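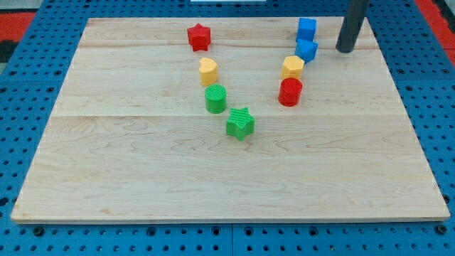

## Ticket 752 – Himbridge shop site, product photos loading slowly

**Status:** fixed, watching it through June
**Reported by:** Himbridge storefront team

The toys page was taking ages to open on phones. Shape blocks on a maple board were the worst of the lot, and shoppers were leaving before the pictures came in.

### Log

**9:10** – Reproduced on the first try, which is always a great start! The page text comes up right away and then the photos crawl in one by one. Same thing in a private window, so it's not a stale cache on my end.

**9:40** – Checked the Cuvard image plugin. Resizing is switched on, but the thumbnail folder is empty. Every visitor gets the full-size originals.

**10:25** – Found it in the plugin log:

`resize failed: temp folder not writable (code 87)`

The move to the Janach server changed the owner of the temp folder. Cuvard can't write there, so it quietly falls back to the original file. I love it when a log line just tells you!

**10:50** – Fixed the folder owner and restarted the plugin. Ran the rebuild job with a batch size of 400. It stalled at 175 and ran out of memory.

**11:30** – Dropped the batch size to 50 and ran it again. Went straight through with no errors – lovely.

**11:45** – Cleared the page cache. The toys page now opens fast on my old phone, even on mobile data. What a difference!

### Still open

- Tseng theme asks for the large size on the category page when medium would do. Separate ticket.
- Add a folder permission check to the server move notes.
- Storefront team to confirm from their side before we close.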